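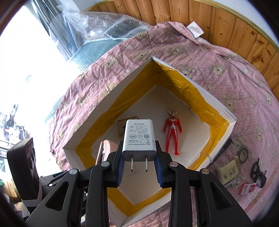 Household Skills, Unit 4: Sorting and boxing small belongings
Notes by Desmond Wojcik, Grasska Centre

This unit deals with the odds and ends that collect in a bedroom: chargers, toys, stationery, small cartons. Read these notes before the March session and bring one open box, up to 200 mm deep.

Work on a bed with the quilt or bedspread pulled flat. Small things don't roll far on quilting and a pale box is easy to see into. A busy print is harder to work on, so put tiny items straight into the box.

Order of work
Lay everything out first. Put the box in the middle, within reach of both hands. Heavier items go in flat, against the walls. Figures and other awkward shapes go in next. Plugs and adapters go in last, prongs down or to the side.

Reading a plug-in adapter
Before boxing an adapter, copy its output onto a slip of paper. A typical small one reads 5.0V 1000mA. Keep the slip with the device it belongs to. The print is often grey on white, so take it to a window.
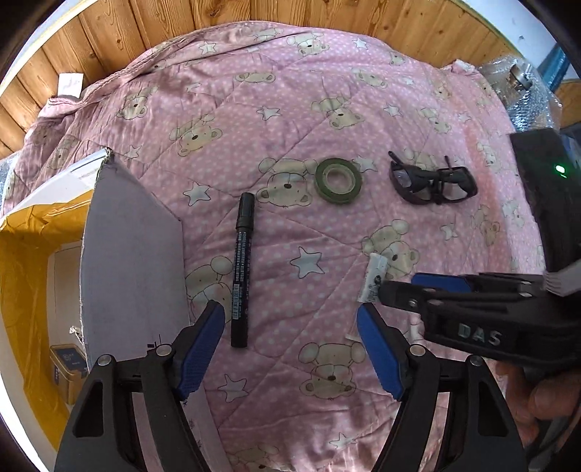 Should pens and tape go in the same box as toys?
They can if the box is only for one room, but put caps on the pens first and stand the tape on its edge in a corner.

For next time: Tustar workbook, exercise 202. Label your box on one short side and leave the lid off until it has been checked.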